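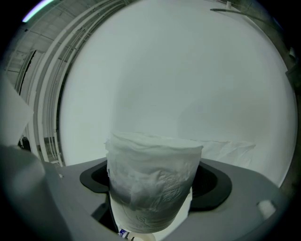 Home | Datasets | Packing | Disposables | Contact

# Paper Cups and Tissue - Data Card

Last revised 28 April 2022

## Summary

1,074 short records of single paper cups being handled and wrapped in tissue by hand or by tool. The set covers white disposable cups in three states: bare, partly wrapped, and creased or torn. It was assembled at Grilten for work on wrapping and sorting light paper goods.

## Contents

- `cups/` - one folder per record
- `labels.csv` - one row per record, keyed on `record_id`
- `splits/` - 800 records for training, the remainder held out
- `CHANGES.txt`

## Label fields

`wrap` takes `none`, `partial` or `full`. A cup with tissue over the rim and upper wall but bare paper at the base is `partial`, even where the tissue closes over the opening. Do not use `full` unless the base is covered.

`wall` takes `smooth`, `creased` or `torn`. Judge the visible wall only. Creases in the tissue do not count as creases in the cup.

`rim` takes `even`, `uneven` or `hidden`. A rim under tissue is `hidden`.

`mark` is 1 if a printed or embossed mark can be seen on the cup, otherwise 0. The mark is not transcribed. Many are faint and read as 0 at low resolution - check at full size before changing a value.

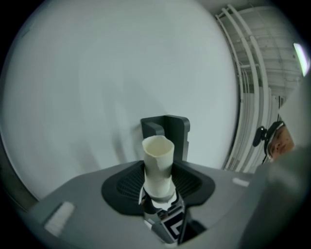
`wall` and `rim` are set independently. A torn rim on an otherwise creased wall is entered as `creased` and `uneven`; `torn` is kept for splits that run down the side. Version 1 merged the two fields, and rows carried over from it were relabeled in version 2.

## Materials

Cups and tissue were bought through Marar in November, over 1,000 cups in one order. Tissue is plain white, unwaxed, cut to a single sheet size. Cups were not reused between records once creased.

## Known issues

- White tissue on a white cup gives low contrast. Edges of the wrap are the least consistent label in the set.
- `wrap` = `full` is underrepresented.
- No lids, no sleeves, no colored stock.
- No liquids. Nothing here is suitable for estimating fill level.

## Loading

Read `labels.csv` as UTF-8 with a header row. Empty cells mean unlabeled - they should be dropped, as a default value will skew `mark`.

Share 2 | Comments 0

Related
Rolix Flat Carton Set
Tissue Sheets, Folded and Loose
Paper Bowls - Data Card
Marar Stock List, Disposables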